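Irnura finger pads, set of two: my review after 37 days

I look after one kitchen robot arm at Mesberg, and its gripper needed new pads. Fitting took me 20 minutes. Close the fingers fully and look at the gap first — it must be thin and straight before you teach any pick, even an easy one like a small bowl.
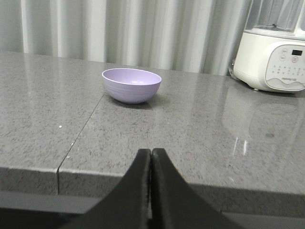 Otow commented under my first note that the pads slip if the closing force stays at the old value, and that 40 percent was enough on that arm. I set the same and kept it. Thin plastic handles are the real test for alignment.

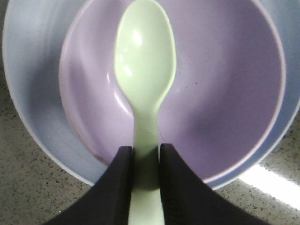 I clean the pads with a damp cloth every evening and check the screws in the morning. The instructions say little about this. Also teach a high waiting position, well clear of the dishes.
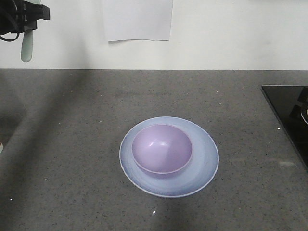
My cable needed a new tie after the change, so buy one together with the set. Four stars from me.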